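The communications office at Stallow has cut its social media output from 14 posts a week to three. Its head said the decision followed a review of 361 posts.

"Most of them were seen by the same small group of readers," the office head said. "We were filling a calendar."

Comments and saved posts are now the main measures used. Likes are no longer reported.

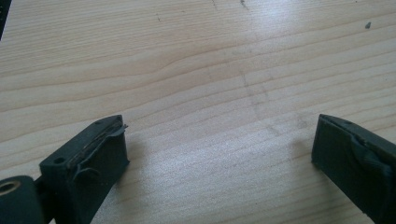
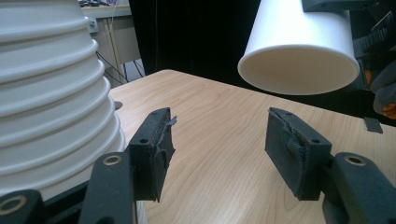 Both photos: light wood surface, Stallow.

The office worked with the Jolletau agency on the new plan, which also sets aside two hours each morning for replies.

"People write to us with questions, and they expect an answer the same day," the office head said. Paid promotion will be reviewed in May.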